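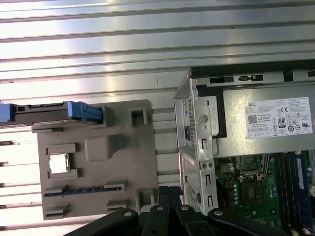

How does the arm know where a part is once its own fingers start to cover it?

It carries forward the last clear estimate from the wrist camera and corrects that estimate with the fixed camera until the part is in view again.

4.2 Handing over between views

We had expected the handover to be the dull part of the Fultero system, and it became the part we most enjoyed working on. Removing parts from a desktop computer is a lovely test for it. The case is deep, the useful surfaces are small, shiny or both, and the power supply overhangs its neighbours just enough to hide an edge when the arm comes in at an angle. A wrist camera gives fine detail here, down to the memory modules in their slots, but the gripper takes up a good share of its view along the bottom. A fixed camera has the opposite trouble: it sees the whole case and the tray beside it, with far less detail.

Earlier versions chose one view for each step and stuck to it. In the present version both views are always running, and each part carries a trust score for each camera. The score falls as the gripper outline comes close to the part, and it falls again if the local contrast is washed out by glare. When the wrist score drops below the fixed score for five control ticks in a row, the fixed view takes over the position estimate. The wrist view keeps control of the fine angle for as long as any edge of the part can be traced.

We ran the handover on the Naltetti bench through August, with the same gripper for every attempt. An attempt began with the arm above the case and ended with the target part in its place on the tray, or after 60 seconds, whichever came first. The targets were drives in their caddies, memory modules and processors. Of 2,577 attempts, 2,366 ended with the part placed. The failures were far from evenly spread! Drives gave us very little trouble, helped by the bright blue of the caddy, which both cameras pick out well. Memory modules caused most of the missed grasps, nearly all of them when the fingers came down along the line of the slots and hid both ends of the module together.

Figure 6 gives the fixed camera's view of the bench. The tower lies on its side with the interior facing up, and the grey printed tray stands to its left, with a drive upright in one slot and a processor in a square pocket. The tray positions are known in advance, so the fixed view needs only one good look at the tray to set its frame.

Figure 6. Fixed view of the bench, with open tower, parts tray and arm.

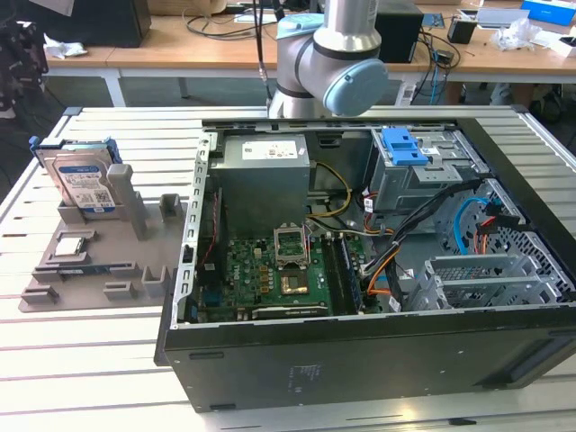

One reader of our draft asked whether a second fixed camera would do the same job with less effort. We tried this briefly using the Fivell mount. It helped with the memory modules — the far end of the slot stayed visible for longer — but it added a calibration step that had to be repeated each time the mount was knocked, and it was knocked often. We still think it is worth a proper study.

A happy surprise was how little the trust score needed tuning. We set the glare term by hand on one case and left it alone afterwards, and it coped with every board we put under it. The gripper term was fussier. If it is too steep, control flips between the views and the arm visibly hesitates above the part; if it is too shallow, the handover comes after the fingers have already hidden the edge. The five-tick rule cured most of the flipping. We would love to see it replaced by something learned, and the Rácz data format used for our logs keeps both scores at every tick so that others can try.

Reader comments (3)

guest: Did you log the failures where the part was gripped but then dropped on the way to the tray? I'd count those separately from missed grasps, they have very little to do with the cameras.

anon_reader: We see the same hesitation with our own two-view setup. Adding a small dead band between the scores worked better for us than counting ticks. Great to see someone write this bit up in full.

guest: Seconding the dead band. Is the Rácz format documented anywhere?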